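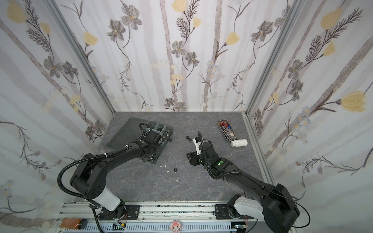 Plundmont sells its two-arm bench kit in one configuration: a pair of arms on a shared aluminum rail, a controller, a set of cables and a year of software updates. Customers supply the table and the walls. Mei Boateng has run integration at the company's Stisthorpe office for 7 years, and most of the questions she gets are about the rail.

"People want to move the bases closer together," Boateng said. "They can. They lose reach at the outer corners and they gain overlap in the middle, and then they call about collisions in the middle."

The kit ships with a collision model that treats each forearm as a capsule and each gripper as a box. The boxes are deliberately oversized. Auður Eyvindsson, who evaluated the kit for the parts-handling firm Fivetti, said the margin was her first complaint.

"We handle small items – rings, clips, caps," Eyvindsson said. "Both grippers need to work near the same tray. With the default margin the planner holds one arm back until the other has left. We cut the margin and cycle time came down, but then calibration has to be checked every 48 hours."

Boateng does not dispute the figure. The arms are calibrated to each other through the rail, she said, and a base that has been unbolted and put back should be treated as a new base.

Small black rubber parts were the hardest items in Fivetti's evaluation. On a gray marbled floor the contrast is adequate, Eyvindsson said, but two rings lying together tend to be read as one object. Clear plastic was worse. Dividers inside a tray returned almost no usable depth, and the team ended up entering their positions by hand.

"I would not buy it for transparent parts," she said. "I would buy it for mixed benches where the layout changes and someone is nearby."

Patterned walls are a separate matter. Plundmont's manual recommends plain panels, while its perception package, Ambrose, is tested against busy backgrounds as well, floral wallpaper included. Boateng said a planner tuned only on white walls fails the first time a customer puts up a shelf.

Cable routing drew the sharpest exchange. Eyvindsson wants the conduit fixed along the whole upper link. Boateng prefers a free loop at the wrist, which she said keeps strain off the connector during full rotation. The next revision, due in December, keeps the loop and adds a second clip point.

Fivetti logged 3,000 picks before filing its report and has since ordered 2 kits. Delivery depends on the controllers, Boateng said. The rails are in stock.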